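The Thursday supper swap, one season in

Well, we made it to June, and the supper swap is still going! If you missed the last newsletter, the idea is simple. You cook one big batch of something, bring it to the hall in Wendale, and go home with portions of what everybody else made. We started with three households and we're up to 16, so my freezer has never looked better (or been harder to close).

The big hit this month was Sigita Grīnberga's cold beet soup. I went in a skeptic, I'll admit it. I grew up thinking beets came out of a can and tasted like the can. Then I ate two bowls standing up at the counter and had to text her for the recipe before I'd rinsed the spoon. She uses kefir, lots of dill, and way more cucumber than you'd think.
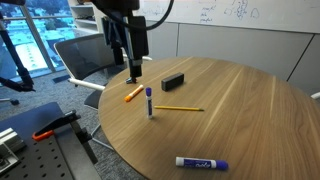
She also says to let it sit overnight, and I'd listen to her. I tried to rush my own batch on a Sunday afternoon and it was fine, but it was thin and a little sharp, and my kids noticed right away. The next day's leftovers were so much better that I hid the last jar behind the milk.

Cosimo Cirillo brought baked ziti again, and before anyone writes in: yes, he knows it's the third time, and no, he's not sorry. It went first, as usual.

A few housekeeping things. Please put your name on your lids, as I still have two blue ones and a glass dish that belong to somebody. Label anything with nuts, even if it seems obvious. And portions should feed roughly eight people in total, so don't feel you have to cook for an army.

If you'd like to join for the summer, drop me a line or catch me at the Stimby Road market on Saturday morning. We could really use someone who bakes bread!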